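Chapter 6
Evaluating a Commercial Simulation Package

Before a household robot is purchased, its software is commonly tested in a simulated home. This chapter reviews one such product, the Itari Home Suite, licensed by Guillot.

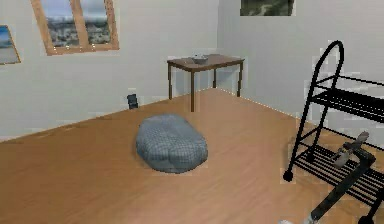
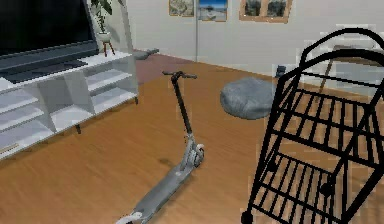 Figures 6.1 and 6.2. Simulated room with a black wire cart, Itari Home Suite.

6.1 What the License Covers

The standard license includes 206 household objects and 17 room layouts. Support is provided for 2 years. Students should compare these terms with those of the Wulton package, described in Chapter 5, before beginning the exercises.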